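Search this site
Enter keywords
Go

Two bays, one screwdriver: inside a repair bench at Grasitz

The repair bench at Grasitz takes in old office desktops, replaces what has worn out and sends them on to people who need a basic computer at home. The woman who runs it has been doing the work for seven years. She agreed to talk in the afternoon, between jobs, as long as she could keep working.
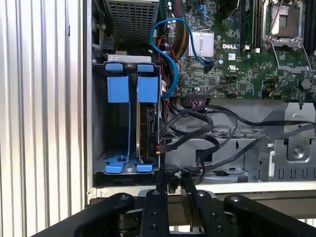 Most of what she sees is office stock, and she likes Dell towers for one plain reason. "I can get the drive out without hunting for screws," she said. "You squeeze the blue tabs and the caddy comes toward you. On some other cases I have to take half the machine apart to reach the same part."

Drives are the first thing she deals with. Every one is either wiped or pulled and destroyed before a machine gets a new owner. Last year the bench handled 2,344 drives. The target had been 2,000.

"People bring in a computer and tell me there's nothing on it," she said. "There's always something on it. Tax forms, pictures, a letter to the landlord. I don't look, I just run the wipe."

The work is slower than visitors expect. She unplugs the machine, holds the power button down for a few seconds, and opens the side. Then she goes over the cables before touching anything else. A flat cable that has been folded too hard can give errors that look like a bad drive, and she has thrown out good drives in the past by not checking.

"I did that for most of my first year," she said. "I'd swap the drive, get the same error, swap it again. It was the cable."

She keeps spare caddies in a bin under the bench. Companies often remove their drives and lose the caddies along with them, and a replacement can cost more than the drive that goes in it. Her spares come mostly from Koech, a recycler across town that lets her pick through cases before they are crushed.

Dust is the other big job. She takes the machines outside for it and holds the fan blades still with a finger while she blows them out. Power supplies she leaves closed. If one is noisy or smells burnt, it goes in the scrap pile.

Asked what she would tell someone opening a case at home for the first time, she thought for a while. "Take a picture before you unplug anything," she said. "And write down which plug the drive was on. You think you'll remember."

The bench will close for two weeks in September while the floor is redone. Drop-offs will go to the Zoneck counter until then.

Recent items
Postano printers: which parts are still sold
Drop-off hours at the Zoneck counter
How to label cables before a move
What we can and can't accept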